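Folding on the big bed: a talk with Suleiman Omoregie

I got to Suleiman Omoregie's place at nine on a Sunday morning, which he had told me was the right time because the laundry would be off the racks and the coffee would be on. He runs a small folding and mending class called Candari out of a community room on weeknights, but the place he does his own thinking about laundry is a bedroom, and that's where he wanted to talk.

"People ask me what table I use," he said, laughing. "I use the bed! A bed is the biggest flat thing most families own. Why would I stand at a little counter with my elbows in?"

He used to work in the linen room of a hotel, the Ivier, where he folded for nine years. On a full weekend he might handle up to 580 towels in a shift, and he still talks about it with real fondness. He liked the noise of the carts, he liked the steam, and he liked the woman who trained him, a Mrs. Gavrilă, who would pull a towel off his stack, shake it out and hand it back without a word.

"She never told me what was wrong with it," he said. "I'd fold it again and look at it and think, okay, the corners. Or, okay, the edge is on the wrong side. You learn fast that way. I was mad at her for a month and then I was good at it."

The towel is still where he starts everybody. He has them smooth the bed cover with their forearms first, then lay the towel down, bring the long sides together, and keep going until it's a rectangle that sits flat by itself.

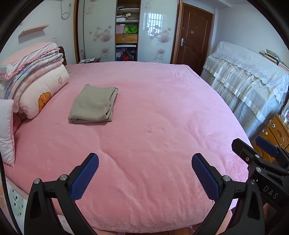

"The folded side goes toward you," he said. "Always toward you. Then when it's on the shelf you can grab one and the others stay put. If you've got the loose edges facing out, you pull one and three come with it, and now you're folding again."

I asked whether a soft, plush cover makes things harder. Mrs. Gavrilă's hotel tables were hard and slick, after all. He lit up at this, and I got a long and very happy answer.

"Harder for sheets, easier for towels! A plush cover grabs. You put a towel on it and it stays where you put it, so you can use both hands for the second fold – you don't need one hand holding the first one down. With a sheet, sure, it drags, and you've got to lift it more. But for a beginner? I want the thing that grabs."

He has strong feelings about the order of a bed, too. Quilts and blankets get folded before any of the clean laundry comes in, and they're stacked at the head end with the pillows so the middle is free. The heaviest pieces go lower in the pile. He doesn't care if the stack looks perfect, and he told me twice that a ruffle is never going to lie straight, so let it be a ruffle.

"My first class at Candari, I had 19 people and everybody wanted to learn the fitted sheet," he said. "I said no, week four. They were so disappointed. But you can't do the fitted sheet if you can't see a rectangle yet."

We had more coffee. Then we got onto knitwear, and I should say that I came in with a bad habit of my own, which is hanging sweaters up. He was kind about it, though he did put his cup down first.

"Knits want to lie down," he said. "That's the whole lesson, you can go home."

He didn't let me go home, I'm glad to say. What he does with a knit is spread it out slowly and look at it before folding anything. He runs a hand along the ribbing to see that the ridges haven't twisted, and he checks the trim, where one yarn meets another and a stitch is most likely to let go.

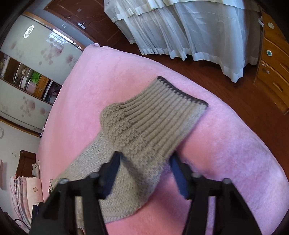

"Ribbing has a memory," he said. "You leave it scrunched in a drawer all summer, it comes out scrunched in November. So I straighten it with my fingers, just little pats, I don't pull. And where it's thick and bumpy, I don't put a fold across that part if I can help it. Fold on the thin part. It'll be a funny-looking bundle sometimes and that's fine."

He keeps a mending basket going as well, and there were 37 pieces waiting in it by his own count, most of them from students who say they'll pick them up. The yarn comes from a shop called Idov a few streets over, where he buys the odd balls nobody else wants and matches them as well as he can. Browns are easy, he told me. Beige is terrible, there are a thousand beiges.

The fitted sheet night for the current group is coming up, and he has invited me. I've already said yes, and I'm bringing my own sheet.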